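I started this list because I kept losing things. Stetard is my collection of notes on old recipe cards: the handwritten kind that turn up in tins, in the backs of cookbooks, and (my favorite) tucked inside somebody's phone bill from decades ago. I type them up, tag them, and put them in one plain file so other people can search them too.

# Stetard recipe cards

## What you get

- `cards.csv`, one row per card, 3676 rows at the moment
- `units.csv`, my lookup table for weird measurements
- `notes/`, a pile of text files where I argue with myself

Everything is plain text in UTF-8. Open it in whatever you like! I use a spreadsheet for browsing and a very boring script for the checks.

## Columns in cards.csv

| column | what's in it |
|---|---|
| `card_id` | a number, never reused |
| `title` | as written, bad spelling and all |
| `body` | the full text, with line breaks kept as `/` |
| `course` | my guess: bread, main, sweet, pickle, other |
| `source` | the batch it came from |
| `unsure` | words I couldn't read, separated by semicolons |

If the title was blank I left it blank. Please don't fill these in for me. I know card 617 is obviously a lemon pudding, but whoever wrote it didn't say so, and I'd like to keep it that way.

## Where the cards came from

Two batches make up most of the file. The Zillden batch is the older one, lots of pickles and an alarming amount of gelatin. The Nzioka batch came later and is nearly all baking, with up to 500 cards in what looks to me like the same handwriting (lovely loopy g's, terrible s's). Danilo Fajardo typed most of the Nzioka cards and caught plenty of my mistakes in the other batch while he was at it.

Names, street addresses and phone numbers are taken out and replaced with `[name]` or `[address]`. "Aunt" and "Grandma" stay in, so you'll see a lot of "Grandma [name]'s rolls".

## Measurements, ugh

I spent most of June on this part. A "cup" might be a proper measuring cup or a teacup with no handle, and the cards never say which. So `units.csv` gives you the word as written, my best guess in milliliters, and a column for how much I trust the guess. "Butter the size of an egg" gets a number. "Flour to make a dough" doesn't, and never will.

Oven heat is worse. "Slow", "quick" and "moderate" are all in there, plus one card that wants you to hold your hand in the oven and count. I kept the words and added no temperatures.

## Things I know are wrong

- Fractions went bad in some early rows. If you see `1?2 tsp`, it's a half.
- `course` is shaky for anything with both sugar and vinegar.
- Cards with writing on both sides sometimes ended up as two rows. I merge them when I find them.

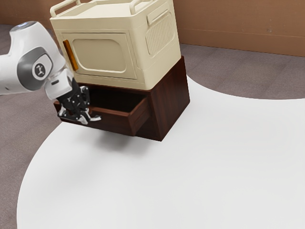 **Guoqing Zeng**

Okay, on to how you can help, if you feel like it. The easiest thing is to pick 100 rows, read them slowly, and tell me what looks off. You don't need to be a cook. A fresh pair of eyes on the `unsure` column is worth a lot, and people who grew up with cursive are especially welcome.

Send fixes as a small text file with the `card_id`, the old text and the new text. Don't send me the whole CSV back, please. I tried merging one of those by hand and lost an entire evening to quotation marks.

## Using it

Do what you want with the typed text, just keep this README with it and don't try to put the names back. If you make a website or a little booklet out of it I'd love a copy. There's a search page called Skundia that reads straight from `cards.csv`, so if you rename columns in your own version it won't load there.

And if you bake something, tell me how it went. I've had good luck with the molasses cookies and none at all with the potato doughnuts.

Last tidied August 2025. The next job is the double-sided cards.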